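I went back to Nesgate over May, and stayed a lot longer than I meant to

Every spring I tell myself I'll play something new, and every spring I end up reinstalling a space trading game and hauling frozen vegetables between moons. This year it was Nesgate, which I hadn't touched since the big update broke all my ships (I was sulking, I admit it).

My old save was still sitting there with 3000 credits in the bank and a hauler called the Gastum parked at Ikby station, exactly where I'd left her in a huff. The docking fees have been changed so that they stop piling up after 20 days away, and I could have hugged whoever decided on that.

The trading is much kinder than I remember. You can look up prices at any station you've already visited, so I've been able to put away the notebook, though I rather miss the notebook. I've settled into a loop that starts at Ikby, goes out to the Correia belt for ore, and comes home the long way past the gas giant just for the view. It takes most of an evening with a pot of tea, and pays next to nothing, and I love it!

Mining is still a bit of a muddle. The laser overheats if you so much as look at it, and the warning sound is the same one they use for pirates, so I spent my first evening running away from rocks. I did finally fit the bigger cargo hold after 77 trips, and the poor Gastum now turns like a wardrobe.

The pirates themselves are cleverer now. They wait by the jump points in pairs, and if you drop some cargo they'll usually let you go, which feels fair enough when it's only turnips.
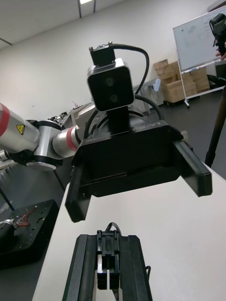
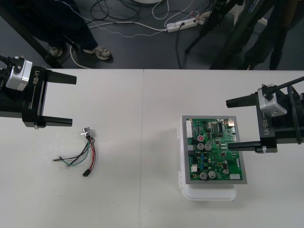
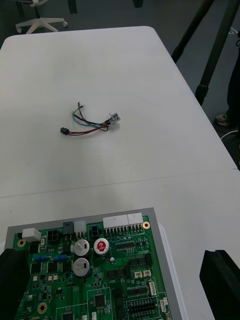
What I'd still like them to fix

The map, mostly. It takes 9 clicks to plot a course to somewhere I've already been, and the zoom jumps about whenever you open a menu. I'd also love to be able to rename a ship without selling it first. Next on my list is the ice run on the far side of Correia, if I can find a decent heat shield for the price of a load of turnips.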